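木地板入冬后出现缝隙及局部异响，应如何判断责任并处理

最后更新：2024年11月27日

Aksel Lund

各位好。本人现就住所木地板问题，向本站熟悉相关事务的住户及从业人员请教，情况陈述如下。

本人住所为一套旧式公寓，今年九月委托 Waken 公司对客厅及走廊地面进行翻新，拆除原有地毯，改铺 Ridar 牌实木地板。铺装方式为龙骨架空，龙骨系新做。施工期间本人因工作原因未能全程在场，仅在开工当日和完工当日到场查看。完工时地面平整，接缝紧密，踢脚线安装完好，本人遂在验收单上签字，尾款亦已结清，仅余质量保证金700多元，按合同约定于保修期满后支付。

供暖开始以后，客厅靠窗一侧陆续出现缝隙，最宽处经塞尺测量为2毫米。缝隙走向与板长方向一致，集中于阳光直射及靠近散热器的区域。走廊一侧缝隙不明显，但有一处踩踏时发出响声，位置固定，早晚均有，夜间尤为清晰，已影响楼下住户休息，对方曾通过物业转达意见。

本人已致电 Waken 公司，对方答复称，木地板冬季收缩属于正常现象，春季湿度回升后会自行闭合，不属于保修范围；至于响声，对方同意上门查看，但未确定时间，并提示若非施工原因则需收取上门费用。本人对此答复持保留意见。

现有以下疑问，请予指教：缝隙达到上述宽度，是否仍可视为正常收缩；在春季到来之前，是否应当采取措施，例如填补或局部重铺；响声与缝隙是否出于同一原因；本人在验收单上已签字，是否因此丧失主张权利的依据。另外，施工方当时未向本人出具含水率记录，本人亦未索要，不知现在补要是否还有意义。

补充说明：室内目前未使用加湿设备，亦未装湿度计。地板产品说明书保存完好，其中关于使用环境的部分文字较为笼统，仅写明“应保持适宜湿度”。

Ehsan Bukhari

楼主所述情况较为典型。本人曾长期从事室内装修验收工作，现逐项答复，供参考。因未到现场，以下意见不能代替实地检测。

关于缝隙是否正常。实木地板属于吸湿材料，随空气湿度变化而胀缩，横向变化远大于纵向变化。供暖后室内空气干燥，板材失水变窄，接缝随之张开，这一点施工方的说法并无错误。但“属于正常现象”这一结论不能仅凭一个电话得出，应当结合板宽、铺装时的板材含水率以及室内湿度综合判断。板面越宽，单条缝隙越大；若板材较窄而缝隙达到楼主所测宽度，则有理由怀疑铺装时板材偏湿。楼主没有提到板宽，请自行量取并记录。

需要特别注意缝隙的分布。如果缝隙均匀出现在各排板之间，多为整体收缩；如果相邻数排紧密如初，而隔一段出现一条较宽的缝，则可能是若干块板被漆膜或胶粘连在一起，收缩集中释放于一处。后一种情形在环境湿度恢复后未必能够完全闭合，且缝内容易积存灰尘沙粒，来年膨胀时反而形成挤压。请楼主沿垂直于板长的方向拉一条卷尺，把各条接缝的位置和宽度依次写下，并附简图。这份记录在日后协商中十分有用。

关于铺装前的存放。通常要求板材运抵现场后拆开外包装，在与使用环境相近的条件下静置一段时间再行铺装。本人经手的合同一般写明14天，也有按产品说明另行约定的。楼主可查阅送货单日期与开工日期，两者相隔若仅一两日，即可作为向施工方提出质询的依据。九月天气尚湿，而房屋在铺装后不久即进入供暖季，施工方理应预见到收缩幅度，并在交付时向住户作出书面提示。是否有过这样的提示，请楼主翻看交付文件。

关于含水率记录。补要仍有意义。施工方若有记录，应当能够提供；若无记录，其对“正常收缩”的主张便缺少支撑。建议以书面形式提出，写明索取的文件名称和答复期限，措辞平和即可。口头沟通的内容，也宜在通话之后以邮件或信函复述一遍，请对方确认。

关于现阶段的措施。本人不建议在供暖季中段进行填补。此时缝隙处于最宽状态，若以硬质填料填满，来年板材吸湿膨胀而无处可去，可能造成起拱或边缘压损，修复费用远高于现在。同理，也不建议立即局部重铺。眼下较为稳妥的做法是稳定室内环境：购置一只湿度计，置于客厅中部，离开散热器和窗户；每日早晚各记录一次；如读数明显偏低，可使用加湿设备，并逐步提高，切勿短期内大幅调整。加湿时出雾口不得正对地面，水箱溢漏应立即擦干。日照强烈时段可放下窗帘。清洁以吸尘和拧干的软布为主，不得使用蒸汽拖把。

关于响声。响声与缝隙可能有关，也可能无关，应分开检查。架空铺装常见的响声来源包括龙骨固定不牢、龙骨与地面之间垫片松动、地板钉在木料失水后松脱，以及榫槽之间的摩擦。判断时可请一人缓慢踩踏，另一人俯身以手掌贴住板面，感受有无上下位移。有明显位移的，多半在龙骨或垫片；位移很小而声音尖细的，多半在榫槽。楼主所述位置固定、早晚均有，与前一类情形较为接近，而龙骨系施工方新做，如经查属实，应由施工方免费处理。若声音仅在踢脚线附近出现，还应查看地板与踢脚线是否相互抵触。 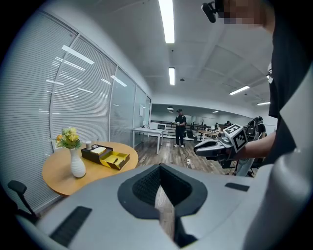
关于伸缩缝。地板四周与墙体之间应留有间隙，由踢脚线遮盖。本人验收时一般按8毫米掌握，具体数值以产品说明和合同为准。冬季收缩时，此处问题不易显现，但如果间隙预留不足，或者间隙内塞有木楔、砂浆等杂物未清理，到潮湿季节便会起拱。请楼主在施工方上门时，要求拆开一小段踢脚线当面查看，并拍照留存。门槛、暖气管穿地处以及走廊与客厅交接处，也应一并查看。上述部位最容易被忽略，出了问题往往又归咎于住户使用不当。

关于签字的效力。验收单上的签字，一般表示认可交付当时的外观状况，并不当然免除施工方在保修期内的责任。楼主应重点查阅保修条款中对“变形”“开裂”“异响”的表述，以及除外情形一栏。如果除外情形中写有“因环境干湿变化引起的缝隙”，则缝隙一项协商余地较小，但异响一项通常不在其列。保证金尚未支付，对楼主较为有利，但不宜以扣留保证金相要挟，应按合同约定的程序提出。涉及法律适用的具体问题，请咨询专业人士，本人在此不作判断。

关于上门费用。可在预约时请对方书面说明收费条件，即由谁认定原因、以何种方式认定。如双方对原因有争议，可共同委托第三方检测，费用由责任一方承担，此点也应事先写清。

最后谈一下楼下住户的意见。在维修之前，可于响声位置铺设一块小地毯以减少踩踏，并将维修安排告知物业，请其转达。地毯背面不宜为橡胶材质，部分橡胶会使漆面变色。

Khúc

家中情况与楼主相似，简要说明经过。本户铺的也是实木地板，第一年冬天缝隙明显，当时心急，自行购买填缝膏将整间卧室填了一遍。翌年雨季，有几处填料被挤出板面，踩上去粗糙，清理时又刮伤漆面，最后请人打磨重漆，费用不低。因此本人赞同楼上意见，冬季不要填。

响声方面，本户曾听从邻居建议，在接缝处撒滑石粉，用软刷扫入，再以布擦净表面。数日内声音有所减轻，其后恢复如前。后来由工人掀开踢脚线旁边的几块板，重新垫实龙骨，才告解决。滑石粉撒多了地面较滑，家中有老人的不建议使用。

另外，本站旧帖中有人提及 Zolel 地板蜡可以“封住”缝隙，本户用过，对缝隙没有作用，只是表面亮一些。此系个人使用感受，仅供参考。

Aksel Lund

感谢两位答复。现将后续情况说明如下，以便其他住户查阅。

经量取，板面属于较宽规格。按 Ehsan Bukhari 所述方法记录后，缝隙在靠窗区域大体均匀，唯有靠近散热器处有一条明显宽于其他，其两侧数排则十分紧密，似与所述粘连情形相符，但本人不敢断定，已在简图上标出。

查对单据，送货日期与开工日期仅隔一日。交付文件中有一页使用须知，内容为清洁与防水，没有关于供暖季收缩的提示。保修条款的除外情形中写有“使用环境不当造成的损坏”，未对缝隙单独作出规定。本人已致函 Waken 公司，请其提供板材含水率记录、龙骨固定方式说明，并请书面确认上门查看的收费条件。信函副本已抄送物业备案。

湿度计已购置并放在客厅书架上，读数偏低，加湿设备拟于近日添置。走廊处已暂铺棉质地毯，楼下住户表示可以接受。

还有一事请教：散热器旁那条较宽的缝隙，是否可以先以软质绳条临时嵌入，防止沙粒落入，待来年取出？如有住户采用过此种做法，请说明绳条材质及取出时是否困难。

Ehsan Bukhari

可以采用。选用未染色的细棉绳或麻绳，直径略大于缝宽，以钝口塑料片轻压入缝，低于板面即可，不得上胶，也不得用锤敲击。嵌入前先用吸尘器扁嘴清理缝内积灰。绳头在墙边留出一小截，便于日后抽取。春季湿度回升时应及早取出，不要等到两侧板材已经夹紧再处理，届时绳条容易扯断在缝内。

施工方上门之前，请先不要嵌入，保留原状供其查看。送货与开工仅隔一日这一情况较为重要，请将两份单据复印，原件妥善保管，上门时出示复印件即可。如对方当场进行含水率测量，请要求其在龙骨和板面分别取点，并在记录上写明当时的室内温度和湿度，双方签字后各执一份。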